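### 4.2 Tidying work with hand-held grippers at Surnarham

Before we come to what changed for the staff, it may help to say a little about how the days used to run. At Surnarham, the furnished-lettings firm where we carried out most of our interviews, the room attendants had always learned the job from one another, and a new starter would simply follow an older hand from flat to flat until the habits had rubbed off. Much of what they knew had never been written down, and several of them laughed when we asked whether there was a manual.

When the firm began preparing for robot tidying under the Pludis project, 14 of these attendants were offered a different sort of shift. They would do familiar household jobs, such as clearing a dressing table or putting things away in a drawer, but they would do them holding a gripper, so that their movements could be recorded and used to train the robot (Figure 4). By the end of January they had recorded 2,987 short tasks between them, and we sat in on 108 of these, usually with a cup of tea and always with a notebook.

The first thing people spoke of was slowness. Austra Vaher, who had cleaned flats for most of her working life, told us she felt "like a guest in my own hands" during the first week. She missed being able to feel whether a cloth was damp or a drawer was about to stick, and she found it odd to plan each reach before making it. Others took to it quickly and rather enjoyed the quiet, and Kristaps Tamošiūnaitė said he went home less sore than he did after an ordinary Saturday changeover, though his wrist grew tired in a new place.

A second change was harder to put a name to. The attendants had long been judged on whether a room looked right at the end, and now somebody was interested in how they got there. Inese Vanags, their supervisor, noticed that the talk at breaks had altered, with long and good-natured arguments over which end of a table to begin at, or whether a vase should be moved first or last. Some were proud to be asked. Others wondered aloud what would become of their hours once the robot had learned enough, and we do not think the firm had given them a full answer by the time we left. Rimantas Kivi put it to us very gently: he was happy to teach, he said, but he would like to know how long the lessons were going to last. We return to his question in Section 5, where we look at pay and rota changes.

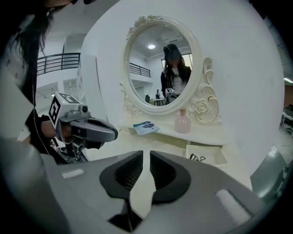
**Figure 4.** Hand-held grippers in use at a white vanity table with an oval mirror and an open drawer.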